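Beltby's lunch club is back, and I've signed up

I wasn't going to join anything this year. Then Oana Ardeleanu rang me at half past eight in the morning to ask whether I'd had breakfast, and by the time I'd found the marmalade I was down as a paid-up member of the Beltby Luncheon Circle. So I suppose I'd better report on it.

Older readers will remember the Circle from its days above the MacDonald furniture shop, when it was all men in dark suits and you needed two people to propose you. It raised a fair bit for the town in its time (the drinking fountain by the bus stops was theirs, and so was the first minibus) but numbers dropped off and it stopped meeting. The bank account sat there with £200 in it and nobody quite willing to close it.

Oana came across the old minute books last winter while she was helping to clear the shop's upstairs rooms, took them home and read the lot. She wrote to everyone she could think of with a business in town, and a few who'd sold theirs, and 26 people turned up to the first lunch in May. I was one of them, sat between Garnet Boychuk, who was in the old Circle and still has his lapel pin, and Jaxon Beaulieu from Protel, who fitted my alarm and remembered my dog's name.

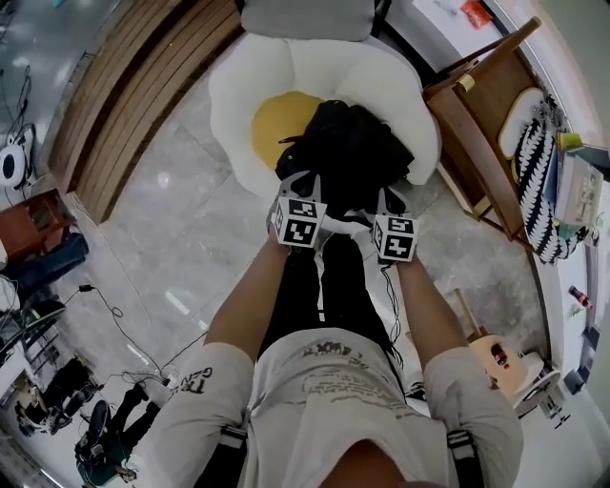 The fried egg floor cushion, with a pair of gloved hands reaching for it.

Soup, a cheese pie and a crumble, since you ask. The pie was very good! Garnet told me the old lunches always had a speaker, usually somebody on the subject of drains, and that members were fined for talking through it. There were no fines this time and plenty of talking.

The business part took twenty minutes. Hammad Tarar was voted in as president, which he seemed pleased about, and he read out three changes to the old rules. You don't have to own a firm any more, you only have to work or live in Beltby. One person can propose you instead of two. And the bit about gentlemen's dress has gone altogether — that one got a cheer, mostly from Oana's end of the table.

Then we got on to money. The Circle wants to raise £3000 by next spring to pay for eyesight tests and glasses for people in the town who've been putting it off. Brurneo, the packaging people on the ring road, have already promised £2000 of it, so the rest is down to us. Tyson Vachon wants a sponsored walk along the canal. Garnet would prefer a supper with a raffle, and said so more than once. I think we'll probably end up doing both, and I've already been asked what I can bake.

Lunches will be monthly, twelve thirty for one, in the back room of the Beltby Arms. You pay for your own food and put whatever you like in the tin. If you fancy coming along, leave your name behind the bar or have a word with Oana, who'll very likely have a word with you first. Do mention it if you don't eat cheese, as the kitchen needs a couple of days' warning.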